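Week 5 Handout: Collecting Demonstrations by Hand
Robot Learning Lab, Workum Hall
Friday, October 1, 2021

Read this before your first collection shift. Bring it with you.

1. What we are collecting

A demonstration is one complete try at a task, recorded from start to finish by a person holding the gripper tool. The policy you train in November will see the wrist camera view and the finger opening, and will have to predict the next motion from those. It gets nothing else. If you used information that is not in the camera view, such as a glance over your shoulder at where the bin is, the policy can't learn from it.

Each group collects 130 demonstrations. Of these, 60 must be with soft or crumpled items: wrappers, bags, cloth. The rest can be rigid.

2. Why soft items get their own quota

A cup looks much the same each time you pick it up. A foil wrapper does not. It folds differently on every grasp, the printing on it bends and disappears into creases, and the highlights shift when you turn your wrist. Last year's groups collected mostly boxes and cups because they were quick, and the policies they trained closed on empty air when given a chip bag.

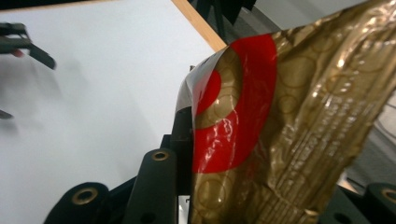

Shiny items also change what the camera sees of everything else. A large wrapper close to the lens can hide most of the work surface, and the policy then has little to go on for placing. Don't throw these demonstrations out. Move at your normal pace, keep the wrist steady on the way to the drop point, and let the recording run until the item is released and the fingers are open.

3. Procedure for one demonstration

Start with the fingers open and the item in view.
Press record and wait one second.
Approach, grasp, lift, carry, release.
Back away until the item and the drop point are both in view.
Press stop. Mark the try as success or failure in the Bonsu sheet.

Crumple or refold soft items between tries. If you set the wrapper down the same way each time, you have one example copied over and over.

Change the starting spot after every 4 tries. Change the item after every 3 changes of spot.

4. Failures

Keep them. A slip followed by a second grasp is useful, provided you go on and finish the task. Mark it "recovered." If you drop the item off the table, stop and mark it "failed." Failed tries don't count toward your total but must still be uploaded.

Delete a recording only if the camera was blocked by your own hand or the tool lost tracking. The Jastano viewer shows tracking loss as a gap in the path line.

5. Uploading

Upload to the Zidham folder for your group before you leave. Check that the file count matches the number of rows in your sheet. A mismatch found later usually can't be fixed.

6. Questions to think about before next week

If every soft item in your set were the same color, what might the policy learn to look for?
Two people in your group grasp at different speeds. Is that a problem for training? Does your answer change if one of them collects all the soft items?

Reading: course notes, chapter 3, sections on action labels and camera delay.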